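The Robot Will See Your Groceries Now

I went to the open day at Iladero on a Saturday because a flyer in my mailbox promised "the end of repetitive work," and I have been doing repetitive work for most of my adult life. I spent six years in the back room of a supermarket before I ever wrote a column. I wanted to meet my replacement.

What I met was a screen. It was a very large screen, on the ground floor of the old Wei building, with folding chairs set out in front of it and a coffee urn at the back. The system is called Cloda. It runs two robot arms, and on the day it ran them in a simulator, which a young woman at the door described as "the same thing, minus the dust." I wrote that down. I used to sweep the dust.

The job was packing a crate. There was a table with some groceries lying on it and an open wooden crate, and the arms were supposed to put the one into the other. You could follow it from the second row without glasses. 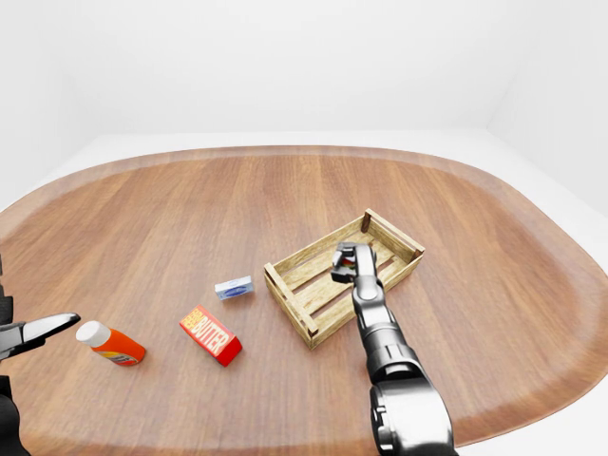

Cloda's right arm over the crate, gripper closed around a small item. The bottle, the butter and the little blue-and-white box are still on the table.

I'll give them this much: the wood looked terrific. The crate had grain. The arm had the kind of shine you see in car commercials. A man behind me said "wow" at the reflections before anything had been packed at all, and I think that was the reaction the room had been set up to produce. People clap for what they can see, and what we could see was lighting.

I kept thinking about the floor of a real stockroom. The crate is never alone on a table. It is on top of another crate, which is on top of a pallet jack somebody needs back. The butter has been out of the case too long and the carton has gone soft at one corner. There's a label stuck to your glove. Nothing has a clean white wall behind it, and if it does, there's a mop leaning on the wall.

None of this means the engineers are fools. They seemed smart and tired, like engineers everywhere. You have to start with something simple, and a few groceries on a bare table is simple. My complaint is with the flyer. It didn't say "come see us start with something simple." It said the end of repetitive work, with coffee.

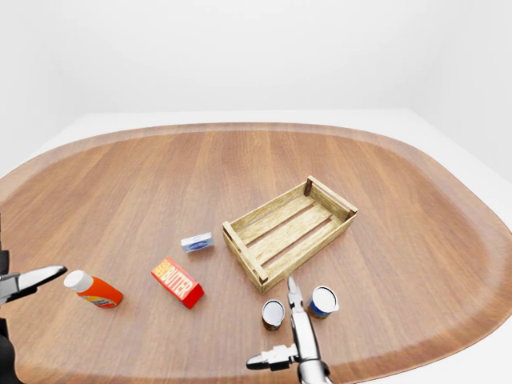 Two cans in front of the empty crate, with the right gripper reaching up between them.

During the break I read the poster by the urn. It said Cloda had completed 849 practice runs. It didn't say completed how. I asked one of the presenters whether "completed" meant the crate got packed or just that the run came to an end, and he said it was a mix, and that the breakdown would be in a later report. I asked whether a run where a can gets dropped counts. He said it depended on the can. I liked him for that, but it isn't an answer you can put on a poster.

This is my trouble with demonstrations in general. A number turns up without its other half. 849 out of what? I once worked for a manager who announced at every meeting how many cases we had unloaded, and never how many we had unloaded onto the wrong truck. We all knew the second number. We could have told him at any time, if he'd asked.

Then there is speed. I'm not going to pretend I held a stopwatch on the thing, but I had time to go get a refill and come back without feeling I'd missed much. Somebody in the front row asked about it and was told that speed is "a tuning question." Maybe it is. In the stockroom it was a staying-employed question.

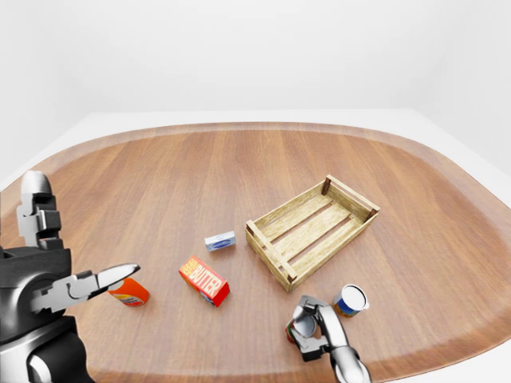

The presenters had a word they used a lot, and the word was "generalize." Teach it these groceries and it will generalize to others. I'd love to know about eggs. I'd love to know about a bag of oranges with a split in the net, or the yogurt multipack that comes apart when you look at it. A can is the friendliest object in a grocery store. It's hard, it's round, and it doesn't care how you hold it. If you let me choose what goes on the table I can look pretty talented too.

I put the egg question to the woman from the door, who turned out to know more than anyone on the stage. She said soft goods were on the list for next year. She also said a warehouse company called Satar was interested in a trial at a site with 200 employees, and that the arms would work "alongside" them. I've been around long enough to hear what that word is carrying. Alongside for how long? Who picks up what the arm drops, and is that person paid as a packer or as a cleaner? She said those were good questions for Satar. I expect Satar would say they were good questions for Iladero.
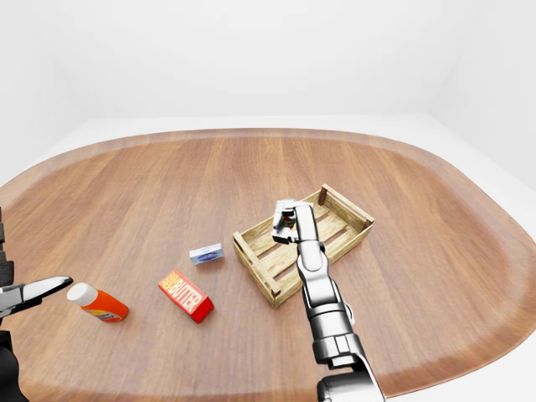 Right gripper low over the slats with a small item in its fingers; the left gripper sits open by the orange bottle.

I should be fair about one thing. The work these arms are practicing is not work I miss. My back still has opinions about it. If a machine can bend over a crate all night so that a person doesn't have to, good, and I'll say so in print the day I see it happen in a building with a loading dock. I'm not sentimental about lifting things.

But the people at that open day were being asked to believe something, and some of them will be asked to vote on it, too — Iladero wants a tax break from the county, and the hearing is in April. A simulated crate on a simulated table is a decent reason to keep doing research. I don't think it's a reason to give anybody a tax break, and I certainly don't think it's a reason for a packer at Satar to lie awake.

So my request to Iladero is a modest one. Hold another open day. Hold it on a dock, on a weekday, with the doors up. Bring real arms and let a couple of working packers fill the table with whatever came in that morning. Put both numbers on the poster. I'll bring the eggs.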